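**From the workshop floor: getting the kitchen robot back on its feet (well, back on its arms)**

9 May 2025

Those of you who dropped in during April will remember that our two-armed kitchen robot was having a bit of a rough patch. Its left wrist had developed a lean, the fingers on one side were closing a touch later than they ought to, and every so often the whole arm would stop and sulk until somebody cleared the fault and sent it home to its rest position. I promised a proper write-up once we'd got to the bottom of it, and I've had enough people ask me in the tea room that I'd better get on with it!

First, a bit about how we look after the thing in ordinary times. The schedule we work from was put together by Geetha Marar when she set up the cell for the Fenora project, and it has held up very well. The hands get a wipe-down and a look-over at the start of each day they're going to be used. Every 55 hours of running we check the bolts on the wrist joints, run each finger through its full travel and look at the cables where they loop around the wrist, because that is where they cop the most bending. At 600 hours the hands come off altogether, the finger tendons are re-tensioned and the joint zeros are set again from scratch. We were not far short of the 600 when the trouble started, so I'll admit I was hoping we could limp through to the big service. We couldn't.

The log from the controller (that's the Juvham unit in the grey cabinet, for anyone who has been wondering what hums) showed the left wrist asking for more current than the right to do the same job. My first thought was the joint itself, and I had already half written the email to Griffiths asking about a replacement when Geetha suggested I have a look at the cable before spending anybody's money. She was right, of course. One of the clips holding the loop had crept along the forearm, so the cable was being pulled up short whenever the wrist rolled inward. The motor was fighting its own wiring! I moved the clip back, gave the loop some more slack, and then set about the zeros, since it seemed silly to have the arm out of service and not do them.

Setting zeros is slow and rather soothing if you're in the mood for it. You bring each joint to its mark, lock it, tell the controller that this is nought, unlock it and go on to the next. There are 16 entries on the sheet for each side. When you've done the lot you still don't really know whether you've done them well, so the next thing is always to put the robot to work on something plain. We use cups. They're light, they're round, and a hand that closes unevenly will usually let you know about it.

The low reach is the one I like to begin with. It asks a lot of the shoulder and the wrist together, and if a zero is out, the error grows all the way down the arm. 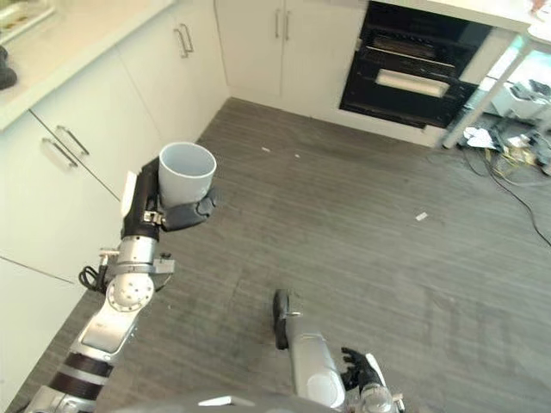
*Left hand on a white cup, just above the floor by the kitchen cabinets.*

What I'm watching for on a low reach is how the fingers meet the cup. They should come around the lower side with the thumb across the front, and the pressure on the readout ought to rise evenly across all of them. If one finger is late, its line on the screen sits flat while the others climb, and then it jumps. We do 12 goes with each hand and write down every one, including the ugly ones. (Please do write down the ugly ones if you're helping out. A sheet full of ticks looks lovely in the binder and is no use to me at all.)

After that comes the bench, and for our purposes the bench means the kitchen island with the double sink. The rack over the left basin makes a good target. Its wires are thin and hard, and a cup brought down too quickly or on too much of an angle will rattle or skate, so it's a fair trial of whether the wrist can hold a tilt and ease out of it again smoothly. It's also the closest thing we have to the job people want the robot to do, which is to help with the dishes.

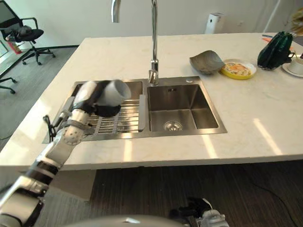 *Over the drying rack, cup tilted in the left hand.*

I won't pretend the first run of the afternoon was pretty. The tilt came out a few degrees shy of what we'd asked for, and it took me far too long to twig that I had typed one of the zeros in with the sign back to front. Once that was fixed the left arm settled down nicely, and the current log now has the two wrists tracking close together, which is a great relief. The email to Griffiths has been deleted and the money is still in the tin.

The other job I tackled was the little cameras at the wrists. They're handy things, and they get neglected because the head camera does most of the work and everybody looks at that picture first. The Trunora software uses the wrist view for the last part of a grasp, when the hand itself is in the way of the head camera, so a smudged lens or a mount that has shifted will show up as a hand that dithers just short of the cup. 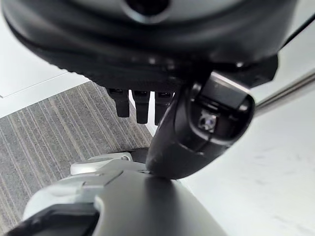 For the lens, a dry microfibre cloth is plenty, and a light touch. Please don't use the bench spray, and please don't lean on the housing to steady yourself, as the mount has a small amount of give and you'll undo the alignment without feeling it go. Check the live view before and after. If the fingers appear in a different spot from the reference printout in the binder, the mount has moved and you need to run the alignment routine, which takes some ten minutes and mostly looks after itself. While you're there, run a thumb around the edge of the housing and see that the screws are snug. Snug is enough! Two of them had been done up so tightly that I had to go home for my good driver.

A few odds and ends while I have your attention. I've marked the proper position of the cable clips on both forearms with a paint pen, so anyone can see at a glance whether one has wandered. The wrist bolt check has been moved to the front page of the schedule, and I've added a line for the clips underneath it. The torque driver lives in the top drawer with the hex keys and needs to go back there at the end of the day, please and thank you. And if the arm faults, jot down the code before you clear it, even if you're sure it's the same one as last time.

The full service is still coming up, and Geetha has offered to walk a couple of people through taking the hands off and doing the tendons. It's fiddly work and a long day, but she explains it beautifully and you'll come away knowing the machine much better. Put your name on the sheet by the door if you'd like to come along. I'll bring lamingtons.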